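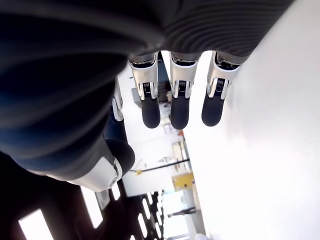 Posted by smeredith, July 2025
Board: Buying and Budgets
Thread: Spares and service cover for a two-armed unit, what did you put in the plan?

I have to hand in a budget for next year and the robot is the part I can't pin down. The arms and body are paid for. What I need is a figure for running costs, mostly hands. Lekex have quoted £1,623 a year for a service plan that covers the joints and the wrists, but fingertips and the dark covering on the back of the hand count as wear parts and are extra. Lead time on those is 20 working days.

We run it 39 weeks of the year. Work is tabletop handling, soft things and crockery. Has anyone kept proper records of how fast fingertips go?

Seren

----

vpaq wrote:

Don't take the plan in year one. You should be under warranty for the joints anyway, so read the dates before you pay twice. Put the same money into a spare set of fingertips and one spare hand cover and keep them in a drawer. Our unit from Cloutier sat idle for 45 days because we had a plan and no parts.

Vernon

----

S_Gokce wrote:

I disagree with Vernon. Parts in a drawer are only useful if you have someone who can fit them and recalibrate the hand afterwards. We haven't, and the one call-out we paid for separately cost more than the plan would have. Seren, who does your repairs now?

----

smeredith wrote:

Kendra Tremblay on our side has done the course, so fitting tips is fine. Anything past the wrist goes back to Lekex. Warranty on the joints runs out in March, so Vernon has a point for part of the year.

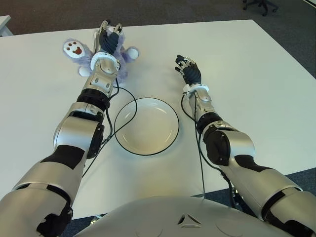 My other line is furniture and small kit, which I left out last year and got told off for. I want a second table, a box of test objects and something to tidy the wiring. At the moment there is a black cable hanging from the right wrist cuff, down along the forearm and over the table edge, and I would like sleeves or clips priced in before it catches on something. The objects are cheap. A white plate and a purple teddy bear don't need a line each, so I'll put them down as one lump sum.

Does anyone buy cable sleeves from the maker, or is the ordinary sort all right?

----

dufour_s wrote:

Ordinary sort. Check there is enough slack with the arm at full reach before you fix anything. Ours came from Trevia by the metre and we cut it ourselves.

Also, long-pile toys shed. Look at the finger joints every week and put a soft brush and a small vacuum on the list. It's a few pounds and it will annoy you if it isn't there.

Sheldon

----

S_Gokce wrote:

Sheldon is right about the brush. I'd still ask Lekex whether fluff in a joint counts as wear or as a fault. Get the reply in writing.

----

smeredith wrote:

Asked them. Fluff counts as wear, so it isn't covered. That changes my sums a bit, as the bear is used a great deal.

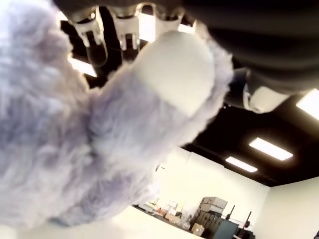
So the draft now has no service plan until the warranty ends, then the plan for the rest of the year if they will sell it part-year. One spare set of fingertips, one hand cover, cable sleeves, brush and vacuum, second table. I've also put in a small sum for carriage, as the Wekwood site pays for its own returns.

----

vpaq wrote:

Two sets of fingertips. If you order the second when the first goes on, you are waiting the full lead time with nothing in hand. Otherwise I'd sign that.

----

S_Gokce wrote:

I wouldn't, but I've said why. Ask about part-year before you submit — Cloutier refused us.

----

smeredith wrote:

Two sets it is. I've emailed Lekex about the part-year price and will post what they say.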